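Garnach brings back its tinted lip balm, with the old violet note

Beauty news
By Liis Hunt
March 2022

Garnach, the small cosmetics house best known for its pressed powders, is bringing back the tinted lip balm that it stopped making when the company moved to new premises. The balm returns in 12 shades, under the name Bellini, and it keeps the faint violet scent that many older customers still ask for at the counter.
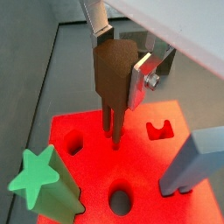
Reading time: 5 minutes

The first shades are on sale from this week in the Garnach shop in Skesberg and on the company's own website. Other shops will receive them later in the spring, beginning with the perfumery chain Basatside, which has taken the whole range for its larger branches.

The original balm came in a flat tin and had only four colours, all of them close to brown. It was a modest product and it was never advertised. Yet when it disappeared, the letters started to arrive, and according to Kadri Juška, who is responsible for new products at Garnach, they did not stop for years.

"People sent us their empty tins," she told us. "One lady had scraped out the last bit with a hairpin and she wanted to know if we could match the colour from what was left in the corner. We could not do it at that time. I kept the tin in my drawer."

The new formula is not quite the same as the old one. The former balm was made with lanolin, and the present one uses a mixture of plant waxes and castor oil, so it feels a little lighter when you put it on and has less of that heavy, sticky layer. Garnach says that it also contains no mineral oil. The pigments are stronger, but the balm is still sheer, and with one coat most of the shades look like a slightly better version of one's own lips.

For a real colour you need two or three coats. I tried five of the shades over several days. The one I liked most is Fig, a cool plum with some grey in it, which looks quite severe in the stick but turns soft on the mouth. Brick is warmer and goes well with a bare face and a bit of mascara. Rosehip is the brightest of the five, and I found it a little patchy at the corners after coffee. Tea and Almond are so near to each other that I had to look at the label to know which one I was wearing.

The violet note is there when you open the cap and for perhaps a minute afterwards. It is a powdery, old-fashioned smell, like the sweets in a grandmother's handbag, and not everybody will be pleased with it. For those who prefer no perfume there is one clear balm without scent, sold in the same case.

The case itself is new. The flat tin has gone, which is a pity for those of us who liked it, and the balm now comes in a slim stick with a lid that closes with a click. It can be refilled. When the balm is finished, you pull out the inner part and press in a new one, and the refill costs clearly less than the complete stick.

The colours were developed together with the make-up artist Danjuma Usman, who has worked with Garnach on two earlier collections. He asked that every shade should be tested on many different skin tones before it got a name, and he says that three of the first proposals were dropped for this reason.

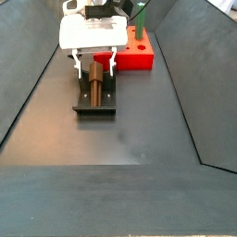 "A sheer product can be difficult," he explains. "On a pale lip nearly everything shows. On a darker lip a weak pigment becomes just shine, and then you have paid for a colour that you do not have." The two deepest shades, Damson and Clove, were added at his request, and they were the last ones to be ready.

His advice for the winter-dry lips that many of us still have in spring is simple. Put on a thin layer, wait a moment, press the lips on a tissue and then put on the second layer. For the evening he likes to use Clove only in the middle of the lower lip, with Fig over everything, and he also dabs a little Rosehip high on the cheeks. I have tried this last one and it works better with the fingertip than straight from the stick, which can lift the foundation under it.

At Basatside the buyers did not need much persuasion. Ineke Jacobs, who chooses the make-up for the chain, saw the samples in January and ordered them the same afternoon. In her opinion customers have had enough of very matt lipsticks. "They come in and ask for something comfortable," she says. "They want to put it on without a mirror, on the tram, and it should still look nice." She expects that the brownish shades will sell first and the pinks will follow when the weather gets warmer.

There will also be a numbered edition for those who miss the tin. Garnach found the old pressing tool in its store and has had 2246 tins made, filled with the new balm in the shade closest to the original, which is simply called Brown. Each customer can buy at most 2 of them. The lids have the same small leaf as before, drawn again by the illustrator Jurgita Tamošiūnaitė from an old catalogue, and the first 100 tins are kept for customers who wrote to the company about the former balm. Juška's team has been answering those letters by hand – a slow job, she admits, but a pleasant one.

The owner of the tin in the drawer has already got her reply.

The Bellini balms are available now in Fig, Brick, Rosehip, Tea, Almond and the clear version without scent. The remaining shades, including Damson and Clove, will come to the shops together with the refills. The tins are sold only in the Garnach shop in Skesberg and cannot be ordered online.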